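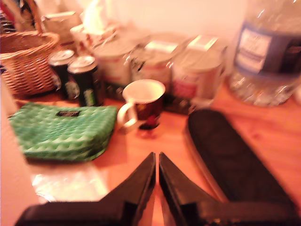 Figure 1. Test table, gripper at the near edge. Motion blur is covered under Rule 4.

House Rules for a Shared Manipulation Table
Project report, Tonantzin Maldonado
Submitted 2023-12-29

1. Why rules

When I joined the Brumley lab in May, the rules for using the tabletop arm consisted of one sheet of paper taped to a door. It said "BE CAREFUL" and, underneath, in different handwriting, "with what". My project was to answer the second person.

The lab records teleoperated runs of ordinary household clutter being picked up and put down. We had 1,047 recorded runs on the server. I went through all of them, an experience I would not recommend to anyone with hobbies, and sorted out which ones a later student could use without calling the person who made them.

2. What was wrong

The most common problem was paperwork. Operators logged the table as "usual stuff". The usual stuff changes. A table with a wicker basket, a mug, two dark cans and a green quilted pouch is a different test from a table with one tub on it, and the log should say so. In 61 runs the object list had been copied from the day before, including the day before's typos.

The second problem was motion blur. Several operators drove the arm as if the building were closing, which in fairness it often was. When the wrist moves too fast, label print goes first, then edges, and then you are guessing whether the soft black thing on the right is an oven mitt or a case.

The third was liquids. Our old policy banned open liquids near the arm and was silent on bottles, so a large water bottle could stand on the table with water in it and break no rule at all. I have fixed this and am not popular.

3. The rules as adopted

Rule 1. Write the object list fresh for every run. If you don't know what an object is, write what it looks like.

Rule 2. Any container with liquid in it gets a closed cap and is logged as full, partly full or "can't tell". Mugs are empty. Your own coffee is not a test object.

Rule 3. Flat plastic and loose paper are logged too. They are the first things the fingers drag.

Rule 4. If the labels smear while the arm is moving, slow down. Blurred runs are kept and tagged, never deleted.

Rule 5. Hands stay off the table while the arm is enabled. The stop button is within reach of the operator, and "reach" means without standing up.

4. Did it help

I tried the rules with two operators, Naciri and Coltel, over 18 sessions. Object lists got longer and more accurate. Naciri's got much longer and began to include opinions. Coltel argued against Rule 4 throughout and then tagged more blurred runs than anyone.

Rule 5 needs more work. The arm can be enabled from two menus, and only one of them shows a warning. I have asked for the other to be removed and am waiting to hear back. The sheet on the door is still up.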